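Looking after the bottle cell: your questions

I run the two-arm table at our Skuvville workshop, and the same things keep landing in my inbox, so I've put my answers in one place. Last updated January 20, 2022.

How often do you clean the gripper fingers?

Every morning before the first run, with a lint-free cloth and a drop of alcohol. Fizzy drink gets everywhere (ask me about last May!) and sticky fingers let go late, which plays havoc with the placing.

Do both arms use the same grip settings?

No, and please don't copy one across to the other! The fingers are different shapes, so each has its own file. Glass and plastic get separate entries too, as a plastic bottle gives when you squeeze it and a glass one really doesn't. 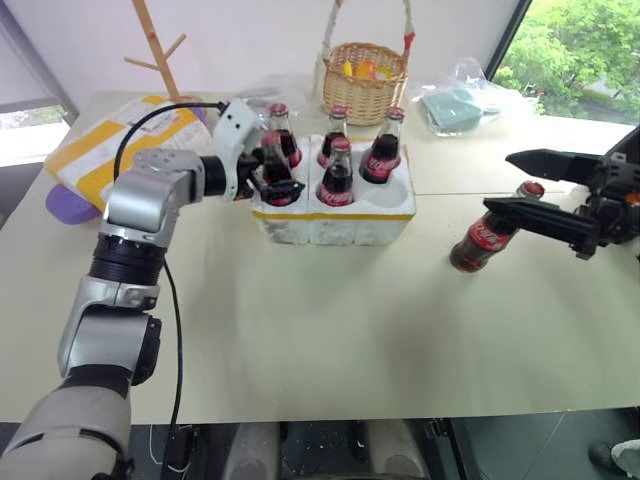 What do you do about the cables?

I leave enough slack for the wrist to turn all the way both ways, then I run the arm at its slowest speed and watch the loop the whole time. If it snags anywhere I move the clip and start again. Boring, but I've replaced one cable and I'm not keen to do another.

Does the foam holder wear out?

It does, the cells get chewed round the rims. I swap ours after around 4000 picks, or sooner if the bottles start to lean. Teach the cell positions again after a swap, even if the new one looks identical.

Which grease do you use on the joints?

Rundden 73, a tiny bit, and only where the manual says so. I tried the Gotby stuff once and it went stiff on cold mornings.

It's drifting by 2 mm. Should I worry?

Check the base bolts first. Mine had worked loose and I'd spent a whole afternoon blaming the software. If they're tight, run the homing routine again and see whether the error comes back in the same direction.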